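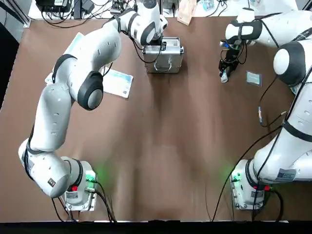
Aluminum case, handle and latch side, on the brown table.

Print this thread | E-mail to a friend | 7 shares

Aluminum case for papers and photos?

annelore_t
Hello all, long-winded as ever! I've been sorting my late aunt's letters from her years in Prarcombe, almost 500 of them, and I'd dearly love to keep them in a metal case with ribbed edges and a proper carrying handle. Is that sensible, or am I being romantic? The sheets would be laid flat in folders.

DH_Hwang
Not romantic at all. I've kept my father's maps in an aluminum case for 16 years and they still look lovely. Just take out any foam, and put the heaviest folders at the bottom (the hinge side, if you stand it up like a suitcase).

malsoon
I have to disagree with my good friend here! Standing a case up makes the pages slump and curl, however tightly you pack. Mine lie flat on a shelf in the hall closet, and I use plain card boxes anyway. Paper likes a bit of air.

DH_Hwang
Fair enough about the slumping, but card boxes won't help you much if a pipe goes.

annelore_t
You two! Flat it is, then. Now I'm fretting about the table, because I drag things.

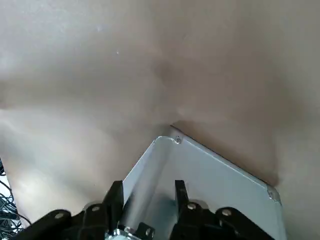

Re: saving the tabletop

seonmi_h
Stick felt on the feet, dear, or lay down an old towel while you sort. A smooth tan surface like that would show every scratch, and metal corners are merciless.

malsoon
Towel, every time. Felt picks up grit.

Comments (2)

Laimutė G.: I did my mother's recipes this way in March and it took forever, but what a happy job.

valderrama_reader: Pencil the year on each folder before you close the lid!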